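Stesuvis Storage Box Notes — README

Print this page | E-mail this page

Last updated: March

**What this is**

A set of written notes and pictures about household storage boxes and how people stack them: on tables, on shelves, on each other. There are 1753 entries. Each entry is one picture and a short note. Kirsten Þorgeirsson put the first version together and still answers for it.

Before you use it, please read the next section. Most complaints we get come from people who skipped it.

**What it won't tell you**

It won't tell you which box to buy. The notes record shape, lid, handles and what the box was sitting on. They don't record what was inside, and I would distrust any summary that claims to have worked that out from a closed lid. The first draft had a column called "contents (likely)". I deleted it. Guesses had piled up in there until a third of the entries said "sewing supplies", for no reason I could trace.

It also won't tell you what a stack can carry. Sellers like the word "stackable". In our notes that word means one thing was put on top of another thing. It says nothing about next week.

**Fields**

- `item` — plain name: container, box, basket, tin
- `color` — everyday words only. "Cream" and "off-white" are both allowed and we do not merge them
- `lid` — none, loose, fitted, unknown
- `handles` — a number, or "unclear" if only part of one shows
- `under` — whatever the item is resting on
- `overhang` — yes, no, slight
- `note` — free text, up to 100 words

`material` is optional, and I'd be happy to lose it. Wood grain can be printed on almost anything. If all you have is a grain pattern, write "wood-grain" and stop there.

**Where the entries came from**

Two sources. The Rindetti set is mostly kitchens and sewing rooms. The Lewis set is mostly tabletops. The Privska entries mentioned in the old README were dropped in version 2, after we found the same shoebox entered over and over under different names. If you still have a copy with Privska in it, throw it out.

**Checking**

Every entry was read by 3 people. That sounds better than it is. Readers agreed easily on color and lid, and badly on `overhang`, where "slight" seems to mean whatever the reader had for breakfast. Version 3 keeps all the answers in a side file so you can see the disagreement for yourself.

Mixed stacks gave the most trouble, meaning a molded plastic container sitting on a box from some other set.

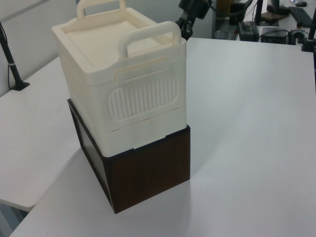
The two footprints hardly ever match, and the makers of one have no reason to care about the other. People stack them anyway. I do it at home. We log the lower item under its own number and point to it from the upper one, so a pair takes two entries. Anyone counting stacks by counting entries will get the wrong total.

**Known problems**

Seams get read as separate tiers, and tiers as seams. If the note says "sections", treat it as a maybe. Ribbed panels were logged as "grip" in some entries and "decoration" in others, and I don't believe either group tested one.

**Reader comments**

*tallcupboard:* Could you bring back the contents column as an option? Even rough guesses would help me.

*K. Þorgeirsson:* No. Rough guesses are how we got the sewing supplies.

*m_orrin:* The `handles` field is blank in a good few of the Lewis entries. Is blank the same as none?

*K. Þorgeirsson:* Blank is a mistake. Send me the entry numbers and I'll fix them for the next version.

*dustpan44:* Used this to sort out my hall closet. Still a mess, but I have names for everything now.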